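The Square Is Still Ours to Stand In

On August 14, 2021 the people of Sandildale went to Magaña Square to say no to the new rules for public meetings. I was there from the morning until the lamps came on. I write this report for those of our readers who live too far away, or who were at work, and who asked me what happened.

First, the matter itself. In May the town council voted to change the rules for any meeting held outdoors. Before the vote, a group who wanted to stand in the square with signs had only to inform the town office. Under the new rules, any group of more than 5 persons must ask for a permit and pay 200 dollars for it. The money is not returned if the permit is refused. A person who speaks to a crowd without a permit can be fined 1,000 dollars.

The council explained that the rules are for safety and for the cleaning of the streets. I have read the full text two times, and the word "cleaning" is in it once. Most of the pages speak about the hours, the loudspeakers, the size of banners and the distance that must be kept from the doors of Kamico.

Kamico is the company that bought the old market hall on the north side of the square. It rents the ground floor to shops and uses the upper floors as offices. In the spring the bus drivers from the Plistier depot stood in front of these doors for several mornings, after Kamico took over the contract for the bus line and changed their shifts. The drivers were quiet and they let everybody pass. The proposal for the new rules was put before the council shortly after. I can't prove that one thing caused the other, and the company has said in a letter to the residents that it did not ask for any rule. I only put the events in the order in which they came.

The call for the meeting went around in the usual ways of a small town. There was a sheet on the board of the library and another in the window of the bakery, and many messages from phone to phone. The drivers of Plistier announced that they would come. So did the students' union, and the parents who have been asking for a crossing at the school. These groups had not worked together before, and I must say that at the first planning evening they did not agree on very much. The students wished to march to the council building. The drivers wished to stay in one place, so that older people could take part. In the end it was decided to stay in the square and to sit down.

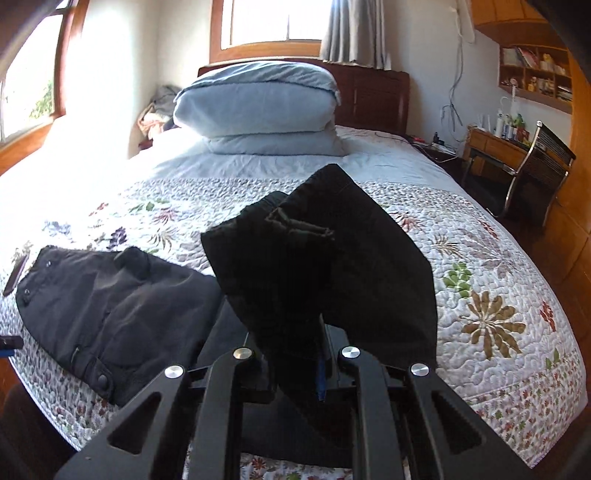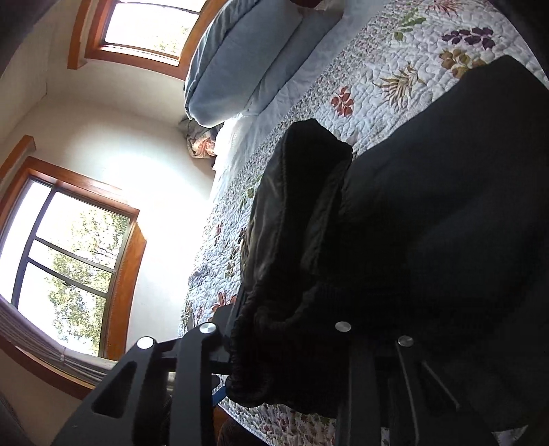
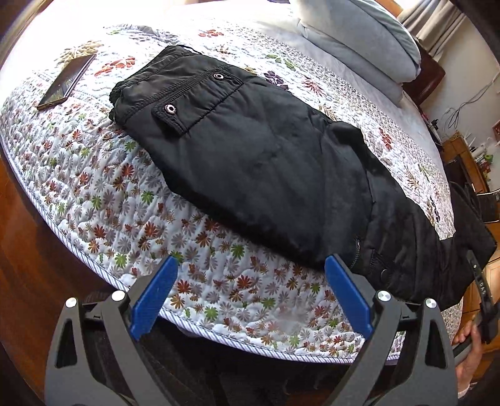 Sandildale Civic Letter
Issue 5

No permit was asked for. This was the question which took the longest time in the planning, and I would like to present both sides of it fairly. Some of us believed that we should pay the fee and fight the rule in court afterwards, with clean hands. Others said that if we paid even one time, the council would tell the judge that the system works well and all are content with it. The vote was close. Those who preferred to pay came to the square all the same, and I think this should be remembered in their favor.

By noon the square was full up to the fountain. The local radio gave the number of people as roughly 2,000, which is a great many for a town of our size. People sat on the ground on blankets and on flattened boxes. The parents had made a corner for the children, with chalk. There were no loudspeakers, as a measure of caution, and therefore each speech was passed back by the crowd, sentence by sentence. It was slow. But I noticed that when a sentence must be repeated by so many mouths, the speaker learns quickly to leave out what is not necessary.

I heard a driver tell how the shifts were changed with one day of notice. I heard a mother read the answer she received from the council about the crossing, which was the same answer she had received the year before, with the same spelling mistake in it. A student read the new rules aloud, and at the part about the size of banners there was much laughter.

The police were present on the side of Magaña Street. They stood in the shade and they did not come into the square. In the afternoon one officer walked to the fountain and asked who was responsible. Several hundred hands went up. He wrote something in his book and went back to the others. Until the day on which I write this, no fine has arrived to anyone I know, although a letter can take its time.

I should also report what went less well. The shops in the market hall closed early and lost a day of sales, and two of the owners were angry with us, with good reason, as they rent from Kamico and have no voice in what the company does. We had promised to speak with them before the meeting, and this was forgotten. There was too little water for such a warm day. And a small group went at the end to the council building in spite of what had been decided, and somebody wrote on the wall in paint. The next morning a few of the students went with brushes and washed it off, but the photograph of the wall was already in the regional newspaper, larger than the photograph of the square.

I came to this country as an adult. In the place where I was born, a meeting like this one was not possible in my youth, and the rules which made it impossible were also introduced little by little, each of them with a sensible explanation. When I tell this to my neighbors they are polite, and they say that such a thing could not take place in Sandildale. Maybe they are right. I would still like to see the rule removed while it is small.

What comes next is simple to describe. The council must discuss any rule again if enough residents sign a petition for it, and the petition is now open. It can be signed at the library, at the bakery, and in the drivers' room at the Plistier depot, where visitors are asked to ring the bell at the side gate. Please write your full address, in clear letters. Signatures without an address are not counted, and last time we lost a good number of them in this way.

Persons who live outside the town limits can't sign, but they may write to the council, and letters on paper are entered into the record of the session. Please keep them short and courteous. If you receive a fine or any official letter in connection with the meeting, do not answer it alone. Make a copy and bring it to the library desk, in an envelope marked "Square," and a lawyer who works with the drivers will read it without payment.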